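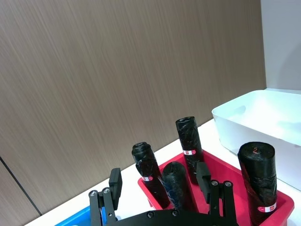

3. What I did, and what I got wrong the first time

I should say up front that I didn't set out to write a paper about putting things away. My original plan was to study how people in small shared workspaces divide up chores, and for the first few months that's what I thought I was doing. But every time I sat down with somebody and asked about chores, they wanted to talk about stuff. Where the tape lives. Why the good scissors are never where the good scissors are supposed to be. Who moved the extension cords (this one came up so often that I gave it its own code, CORDS, and I'm still fond of it). After a while I gave in and rewrote the whole interview guide around one question, which was simply: when you've finished with something, where does it go?

3.1 The sites

I worked in 9 shared workshops and studios, all of them in or near Aneddale. They range from a sewing room above a bakery to a big repair space, Skernholm, which has its own loading door and a waiting list. I picked them mostly by asking at one place who else I should talk to, and then asking again at the next place, so please don't read the set as a fair sample of anything. It leans toward friendly places with a coffee pot. Two spaces turned me down, both very politely, and I suspect they were the messy ones, but that's a guess and I haven't leaned on it anywhere in the results.

Skernholm is the outlier in size, and I went back and forth about keeping it in. In the end I kept it, mainly for the reason that people at the smaller places kept bringing it up! They'd say "we're not Skernholm" or "Skernholm has shelves for that," and it seemed silly to leave out the place everybody was measuring themselves against.

3.2 The log sheets

Each site got a stack of paper log sheets and agreed to keep them going for 6 weeks, starting in April. A sheet had three columns: what you were looking for, where you looked first, and where it was when you found it. There was a line at the bottom for anything else you wanted to say, and people used that line with real enthusiasm. I collected 1000 usable entries (the number is that round on account of my stopping there, a decision I made before reading any of them, and I'd like credit for that).

Paper was a deliberate choice. I had tried a phone form at the sewing room in a short pilot, and it was a flop. People with chalk or glue on their hands don't want to pick up a phone, and the ones who did fill it in tended to do it at the end of the evening from memory, all in one go. The paper sheets got smudged and one had clearly been used to test a marker, but the entries were made close to the moment, and the handwriting gave me a rough idea of how irritated the person was.

For the coding, I read all the entries twice, with a gap of a month between readings, and compared myself with myself. I know a second coder would have been better. There wasn't money for one. Where my two readings disagreed I went back to the sheet and wrote down why I'd picked the final code, and those notes are kept with the data.

3.3 What counts as a home

The hardest part of the coding was deciding when an object had a "home." Earlier work on household storage mostly treats this as a yes or no question, and I went in assuming the same thing. It doesn't hold up in a shared room. A hot glue gun can have a labeled hook that half the members believe in and a windowsill that the other half believe in, and both groups will tell you, quite sincerely, that they put it back.

So I ended up with a looser scheme. I call a home "stated" when there's a label, a list, or a rule somebody can point to. I call it "working" when most entries on the log sheets find the object there. The two can match, or they can pull apart, and the gap between them turned out to be the thing I cared about most in the whole project. Section 4 is basically all about that gap.

There's also a third kind of place, which I've been calling an open catch, meaning a container with no assigned contents where things land between uses. Lots of plain bins and trays end up doing this job (Figure 1 shows a white plastic storage bin of the lidless-looking, wide-mouthed sort I have in mind, standing on a tabletop). Members almost never listed these when I asked them to draw a map of the room. They'd draw the tool wall, the fabric shelf, the drawers, sometimes even the fire extinguisher, and leave the catch-all out completely. Then I'd look at the logs and there it was, over and over, in the third column.

Figure 1. A white plastic storage bin with rounded corners, a thick rim and a recessed handle cutout.

3.4 Interviews

I talked with members at every site, usually in the evening and usually while they were working on something. I'd recommend this to anyone doing similar research. People who are sanding or pinning a hem will chat quite freely, and they'll interrupt themselves to go find something, at which point you get to watch the very thing you're studying. My recordings are full of drawers.

I didn't stick closely to the guide after the first few conversations. I asked the "where does it go" question, asked about the last thing they couldn't find, and then let it run. Most talks lasted under an hour. A couple ran well past that, and one went so long that we got locked in the parking lot at Ruddock, where the gate closes at ten.

Something I hadn't planned for was how moral the language would be. I expected practical answers and I got those too, but I also got "respect," "lazy," "people who were raised right," and a rather startling "thieves" about somebody who had, as far as I could tell, left a tape measure in an apron pocket. I'd originally coded these remarks as venting and set them aside. On the second reading I pulled them all back in, and they feed into the discussion of blame in Section 5.

4. Findings

4.1 Labels age

Every site had labels, and every site had labels that were out of date. At Skernholm the old ones were layered, so that a drawer might say CHISELS on a printed strip and then "files!!" on masking tape across it. Longtime members could read these layers without trouble. One told me, "You go with the tape. The tape is always newer." New members went with the printed strip, opened the drawer, found files, and decided that the room was badly run.

I find this one kind of lovely, and also a real problem. The stated home was updated often enough, but in a format that only worked for people who already knew the story. When I laid the logs out by how long the writer had been a member, the newcomers' second column (where they looked first) followed the printed labels closely, and their third column hardly ever agreed with it. The old hands mostly skipped the label altogether.

The sewing room had the opposite trouble. Its labels were redone each winter in beautiful lettering, with little drawings, and they were so nice that members felt bad about crossing anything out. So the buttons moved and the button label stayed put.

4.2 Things travel toward the light

This was the finding I least expected. Small tools drifted, across the weeks of logging, toward whichever surface had the best light in the evening. At Ruddock it was a bench under the one good lamp. At Menitz, a shared print studio, it was the end of the long table near the street window, and when the days got longer the drift shifted a few feet along the table. I can't prove that the light caused it. The good light is also where people like to sit, and where they talk, and people leave things near where they talk. Still, the pattern came up at most of the sites and I'd love for somebody with a proper sensor budget to look into it.

When I showed the Menitz members a rough map of their own drift, they laughed and then argued about it for the rest of the evening. Their eventual solution was to move the tool rack to the window end. I wasn't supposed to be intervening, so I've left everything after that meeting out of the analysis.

4.3 Open catches do more work than they get credit for

I came in with the common view that a catch-all is a sign of failure, a place where order breaks down. The logs don't support me very well. Of the 1000 entries, 500 ended with the object in its stated home, exactly half, and I did recount. A large share of the rest ended in an open catch, and the notes on those entries were noticeably calmer than the notes on things found in odd corners. People wrote "in the bin, of course" or just "bin." Compare that with "BEHIND THE KILN???" from one of the pottery sheets.

What seems to matter is that there are few of them. At the sites with one or two open catches, members checked them early and found what they wanted. At the sites with lots, looking in the catch was no better than looking anywhere else, and the notes got cranky. A single well-known place for homeless objects works something like a lost and found that you walk past all day. Once there are several, you're back to hunting.

I'd be careful about pushing this too far. The sites with few catches were also the smaller rooms, and in a smaller room everything is easier to find anyway. I tried comparing only the small sites with one another and the pattern held, though faintly, and the numbers get thin enough there that I wouldn't want to bet much on it.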